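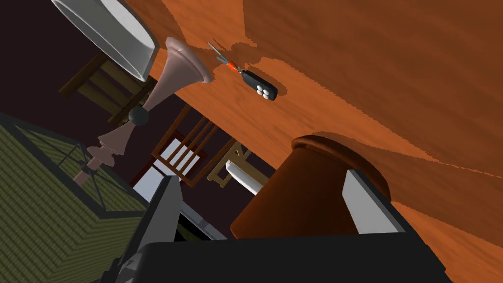 Adult day centers get less attention than nursing homes or home aides, and many families find them only after months of doing everything alone. The director of the Gultcombe center in Virkham has run it since it had two rooms and a borrowed van. She says most first calls come from a daughter or a husband who has stopped sleeping. The day there is built on ordinary work for the hands: folding, sorting, seed planting. A reddish-brown pot with a thick, rounded rim is the kind she likes for planting. "A good rim gives people something to hold," she said. "Someone with a weak grip can still steady a pot while the other hand does the soil."

The center has 157 people on its rolls, though few come every day. Most attend twice a week, from nine to three, with lunch included. A nurse is on site in the mornings to give medications and check blood pressure.

"People think we are a waiting room with a television," the director said. "We do have a television. It is on for the ball game and that's it."

She asks families to visit before they sign anything, and to come at lunch. Staff are busiest then, and a visitor can see how long a person waits for help with a fork or a trip to the bathroom. She also tells them to expect a rough start. Her own rule is six visits before deciding. "The first day, they want to go home. The second day, they want to go home and they're mad at you. By the fourth or fifth, somebody has saved them a chair."

Rides are the hardest part. The center uses a van service called Tramo, which covers Virkham and the near side of the county. Families farther out have to drive, and she has lost several members that way — "not to illness, to mileage," as she put it.

Cost comes up in every call. Some members have help from a state program or a long-term care policy, and others pay on their own. She keeps a list of questions for families to ask an insurer and mails it to anyone who wants it.

I asked what she would change. She wanted longer hours, at least until five thirty, for relatives who hold regular jobs. The center tried late pickup in March and had to stop when two aides left.

"I'd start it again tomorrow if I had the staff," she said. She has one opening posted now and is interviewing next week.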